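Ticket 651: gripper width reads wrong halfway through a recording session
Opened by: Asanka Abeysekara
Project: Istbridge, plug and power strip task
Priority: medium (creeping toward high, see below)

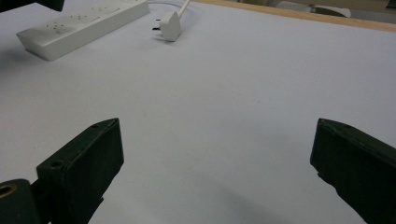

Hi all, me again. I've been recording the plug task with hand gripper 5 and the width numbers are drifting on me. I start a session, close the fingers all the way, the log says zero, everybody's happy. Then a while later I close them all the way and the log says 4 mm. The fingers are touching! I can feel them touching! But the log insists there's a gap, and that gap goes straight into the training examples.

For anyone who hasn't followed this task: we want 400 good examples of picking up the plug and pushing it into the strip, with the plug starting somewhere different each time. I have 201 that passed the checker. The trouble is the checker only looks at whether the tracking held and whether the file is whole. It doesn't care what the fingers say. So some of my 201 could be bad and I'd never have known if I hadn't been staring at the width plot over lunch.

What I've tried so far:

Restarted the recorder. The offset goes back to zero, then comes back later. So the restart hides it and doesn't fix it.

Swapped the USB cable for the short one from the drawer. No change.

Tightened the screws on both fingers. One of them did take a quarter turn, which got me all excited, but no change there either.

Ran the same thing with gripper 2 for an hour. No drift at all. Gripper 2 has the old soft fingers though, and it can't hold the plug straight enough to get the prongs in, so I can't just switch over and forget about it.

Moved the lamp, in case the marker reading was getting confused by shadows. Nope.

Update, same day

Wijesinghe lab wrote back (thank you, whoever watches that inbox on a weekend) and asked if it drifts when the gripper just sits there. Good question, and I hadn't checked. I left it open on its stand for 40 minutes with the recorder going and the width stayed flat as a board. So it only moves when I'm using it. They also asked for the raw marker positions, so I've put those in the shared folder under Rolton, January 7, 2018. Please don't tidy that folder yet!

Second update

I think I've got it. I played back the raw positions for one long session and the jump isn't slow at all. It's a bunch of tiny steps, and every step lands on the moment I push the plug in. Pulling it out does nothing, and neither does picking it up or turning it over. It's the push — I lean on it pretty hard because the strip likes to slide away from me, and I think the left finger is creeping on its pivot a hair each time. I took the pivot cover off and the little set screw underneath was loose enough to turn with my fingernail. That's a different screw from the ones I tightened this morning, which explains why I got nowhere.

I snugged it down, put a drop of the blue thread stuff on it and let it sit. Then I did 30 pushes in a row without recording anything for real, closing the fingers all the way after each one. Zero every time, except one reading of 0.1, and I'm not going to lose sleep over that.

What's left to do

1. Go back through the 201 and flag the ones with an offset. Every session has at least one full close near the end (I do it out of habit, lucky me), so the end-of-session number is there to compare against. If it's under half a millimeter I'd like to keep the lot. Does anybody object to that cutoff? The model folks at Nistside should probably weigh in here.

2. For sessions over the cutoff, can we correct the width afterward? The steps are easy to spot in the raw positions, so somebody better at scripts than me could subtract them out. If that's a pain, tell me and I'll record them again. I'd rather redo a few afternoons than feed it fingers that can't close.

3. Add a full close at the start and end of every episode and have the checker reject anything where the two don't match. I can write up the instructions for the people recording, but I need someone to change the checker.

4. Look at the same set screw on the other hard-finger grippers. I've only opened up number 5.

I'm also going to stick the strip down with double-sided tape between resets so I'm not wrestling it. We still want it in different spots, so I'll peel and move it every ten episodes or so. If that leaves too little variety, shout now, before I do the other half.

Status: waiting on reply about the cutoff. Recording on gripper 5 is paused until then.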